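[보도자료] 타이들리, 겨울 찐빵·만두 기획전 '김 오르는 주방' 12월 개시
배포일: 2023년 10월 27일
즉시 보도 가능

주방용품 유통사 타이들리(Tidley)가 오는 12월 찜 요리 기획전 '김 오르는 주방'을 연다. 온라인몰과 램이드포트(Ramidport) 매장 동시 진행. 찜기, 찜용 면포, 접시, 냉동 찐빵 등 총 876개 품목. 할인율은 최대 22%.

이번 행사는 윌리스(Willis), 베드나리크(Bednárik) 두 브랜드와 공동으로 준비했다. 윌리스는 찜기와 냄비류, 베드나리크는 접시와 보관용기를 맡는다. 일부 품목은 입고 일정에 따라 바뀔수 있음.

기획 배경은 회원 설문. 지난달 타이들리 회원 3,227명이 참여했고, 겨울철 집에서 가장 자주 해먹는 간식으로 찐빵과 만두가 나란히 상위에 올랐다. "찜기 크기를 고르기 어렵다"는 의견도 많았음. 이에 따라 상품 페이지마다 가구원 수별 추천 크기를 표기하기로 했다.

매장 행사도 있다. 램이드포트 매장 2층에서 찐빵 시식, 구매 고객 대상 면포 증정(소진시 종료). 시식 시간은 추후 홈페이지 공지 예정.
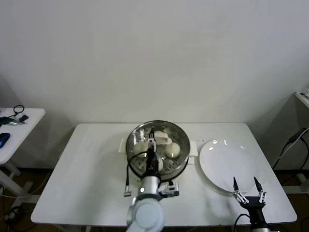 배송은 주문 다음 날 출고가 원칙이며 냉동 품목은 별도 포장으로 나간다. 묶음배송 불가. 교환·반품은 수령 후 7일 이내 신청하면 되고 냉동 식품은 단순 변심 반품이 안 된다.

타이들리 측은 "찜기 하나로 겨울 간식을 넉넉히 즐기실 수 있도록 구성했다"며 "기획전 이후에도 찜 요리 관련 상품을 계속 늘려갈 게획"이라고 밝혔다.

문의: 타이들리 홍보팀 (홈페이지 내 언론 문의 게시판)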